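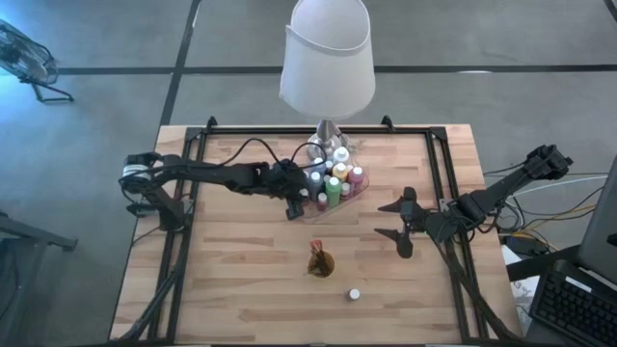 Small bottles of paint in a clear caddy, with a table lamp behind.

Drendholm extends evening hours at community arts center

DRENDHOLM, May 26, 2019 -- The Drendholm Department of Parks and Culture will keep the Turum Street Arts Center open later on weeknights beginning in June, the department announced. The center, which now closes at 5 p.m., will remain open until 8 p.m. through the summer season. Morning hours will not change.

The extension follows a review of how residents use the building. According to the department, requests for evening room bookings have risen steadily since the branch library on Skirach Avenue closed for repairs, and a number of adult classes have been turned away for lack of space. Those classes will be given first choice of the new hours. Remaining slots will be offered to the general public in the order in which applications are received.

"Many residents finish work at the hour we have been locking the doors," said Sulastri Halim, director of the center. "The building belongs to them as well, and the schedule should reflect that."

Under the new schedule, the two ground-floor studios will be set aside for painting, paper crafts and sewing. The upstairs hall will be shared by the Drendholm Community Choir and a conversational English class that has been meeting in the basement of the town offices. The small meeting room next to the front desk will be kept free for drop-in use and may not be reserved in advance.

Fees for the evening hours will match the daytime rates. Residents pay $7 for a single class. Children under the age of eight may attend family sessions without charge when accompanied by a paying adult. Nonresidents may register once the resident enrollment period has ended, and will be placed on a waiting list if a class is full.

The cost of the additional hours will be met from the department's existing operating budget and from a grant by the Sumampouw Fund, a private foundation that supports adult education in the county. The grant covers wages for evening front desk staff and part of the heating and lighting costs. It does not cover materials, and students in most classes will continue to pay for their own supplies at registration.

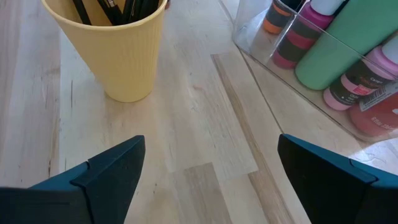

Thérèse Girard told the department at its public hearing that later hours would be of little use to people in the north end of town unless the bus schedule changed as well. The last bus from Turum Street leaves before the evening classes would finish, she said, and the walk along Skirach Avenue is poorly lit. She asked that the department speak with the transit office before the start of the season.

The department has since confirmed that it raised the matter with the transit office and that one later departure on the north end route is under consideration. A decision has not been made. In the meantime, residents who need a ride home may leave their names at the front desk, where a shared list will be kept for those willing to drive others.

Concerns were also raised about parking and noise. Residents of the adjoining block asked that choir rehearsals be held with the windows closed and that the rear lot be emptied promptly at closing time. The department has agreed to both requests. The rear gate will be locked at 8:15 p.m., and drivers who expect to stay longer are asked to use the public lot across from the post office.

Manolis Katsaros, who oversees building operations for the department, said that minor work would be completed before the new hours take effect. This includes new lighting at the side entrance, repair of the handrail on the front steps and replacement of the lock on the upstairs hall. 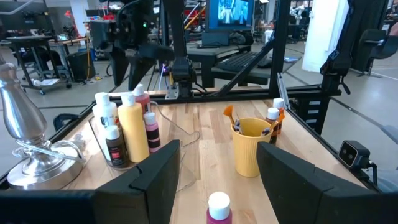
The side entrance will serve as the only entrance after 5 p.m., and visitors will be asked to sign in at the desk. The elevator will remain in service until closing. Residents who require the use of the front ramp in the evening should call ahead so that a staff member can open the main doors.

Registration for evening classes will open in person at the center and by mail. Forms may be picked up at the front desk or at the town offices during regular business hours. Applicants should bring proof of address, such as a utility bill or lease. Telephone registration is not available at this time.

The department will review attendance at the end of the summer and decide whether to continue the extended hours into the fall. Written comments may be left at the center or addressed to Ignacio Ortuño, Department of Parks and Culture, Drendholm Town Offices.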